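Lever clip folder or wire basket for loose printed papers?
Posted by Dirceu Figueiredo, September 8, 2020

Good evening to all. I have over 2000 printed sheets: office rules, articles in two languages, maps. Now I put the rules in a folder with a metal clip at the left side, and it holds them firmly, but to take out one page I must lift everything.
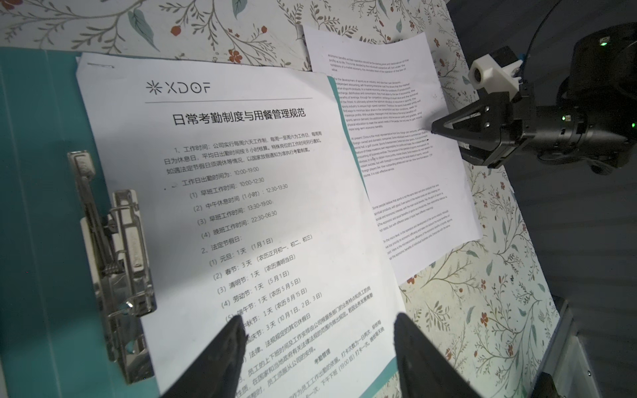 The attendance rules in the teal folder.

Is it better to keep such papers clipped, or to hang a basket on the wall? English is not my first language, please excuse mistakes.

Wendt

I would use both. Keep clipped only what you read every week, and the rest goes in a box with dividers.
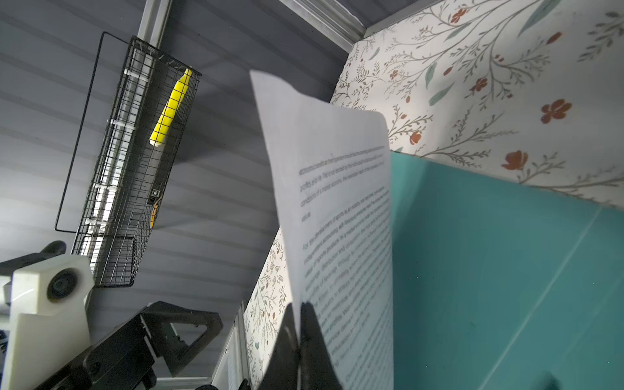

Wall baskets are good for small things, but I do not like them for paper. A single sheet bends by its own weight and after a month the corners are curled. In a black mesh basket like the one on your grey wall I would leave the yellow thing and the other small items, and no pages at all. If you want paper on the wall, buy a stiff pocket. Mine is from Gorketti and it takes A4 without folding.

Inell

Clipboard is enough. I have 2 and no problem.

One thing only: do not put more than 10 sheets under the clip, or it starts to mark the top one. Long articles I divide by subject.
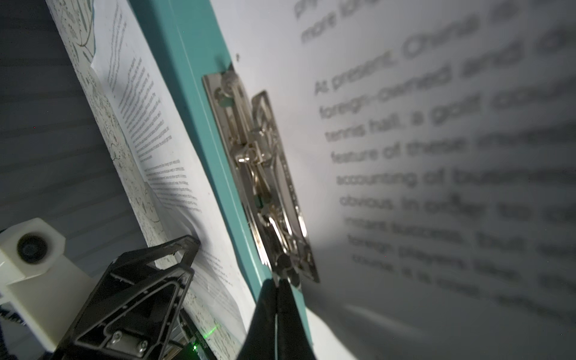 Reply from Dirceu Figueiredo

Thank you both. I will buy the box in October and tell you how it goes.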